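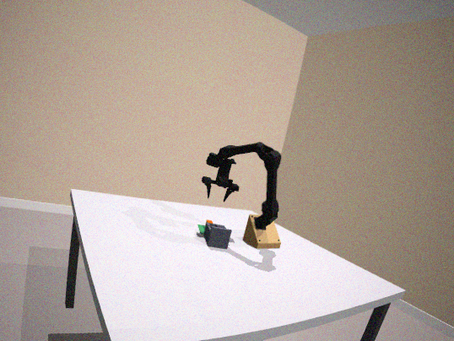

# Häufige Fragen zum Nähcafé Kukitz

Schön, dass Sie zu uns gefunden haben! Viele Fragen erreichen uns immer wieder, am Telefon, per Mail oder zwischen Tür und Angel, und so haben wir die Antworten einmal in Ruhe aufgeschrieben.

**Muss ich schon nähen können?**

Nein, ganz und gar nicht. Zu uns kommen Menschen, die seit Jahrzehnten ihre Mäntel selbst schneidern, und solche, die noch nie einen Faden eingefädelt haben -- und gerade die Letzteren gehen oft besonders stolz nach Hause. Radka Berisha zeigt Ihnen am ersten Abend, wie man die Unterfadenspule einsetzt, und sie zeigt es auch gern ein viertes Mal.

**Was kostet ein Kurs?**

Der Grundkurs kostet 78 Euro und umfasst drei Abende. Garn, Stecknadeln und Schnittpapier sind darin enthalten, den Stoff bringen Sie bitte selbst mit. Wer nur zum offenen Nähen kommen möchte, zahlt 3 Euro pro Besuch, und Tee gibt es natürlich dazu.

**Welchen Stoff soll ich mitbringen?**

Für den Anfang am liebsten feste Baumwolle, vorgewaschen und gebügelt. Jersey ist wunderbar, aber er rollt sich an den Kanten und kann einem die Freude am ersten Abend ein bisschen verderben. Alte Bettwäsche eignet sich prima zum Üben, die Schränke der Großeltern sind da oft eine wahre Fundgrube!

**Darf ich meine eigene Maschine mitbringen?**

Aber gern! Denken Sie bitte an das Fußpedal und das Netzkabel (beides bleibt erstaunlich oft daheim auf dem Küchentisch liegen). Bei älteren Modellen hilft uns auch die Anleitung sehr, falls es sie noch gibt.

**Kann ich Kleidung zum Ändern abgeben?**

Einen Änderungsservice bieten wir nicht an. Kommen Sie aber mit der Hose unterm Arm zum offenen Nähen, dann setzt sich Uyên Lã zu Ihnen und Sie kürzen sie gemeinsam. Reißverschlüsse gehen auch, dafür sollten Sie allerdings etwas mehr Zeit einplanen.

**Wie melde ich mich an, und was ist, wenn ich krank werde?**

Rufen Sie uns unter der Durchwahl 3951 an oder schreiben Sie uns eine Mail. Sagen Sie uns bei Krankheit einfach kurz Bescheid, dann holen Sie den Abend im nächsten Kurs nach. Eine Gebühr verlangen wir dafür nicht.

**Gibt es Gutscheine?**

Ja, und zwar über jeden Betrag. Im Dezember ist der Andrang groß -- bestellen Sie also lieber ein wenig früher, wenn der Gutschein unter dem Baum liegen soll.

**Wie finde ich Sie?**

Wir sind im Mühlenweg 23, Eingang über den Hof. Aus Ponholm kommen Sie bequem mit dem Bus, die Haltestelle liegt gleich gegenüber. Fahrräder dürfen Sie im Hof abstellen.

Stand: 31. Oktober 2019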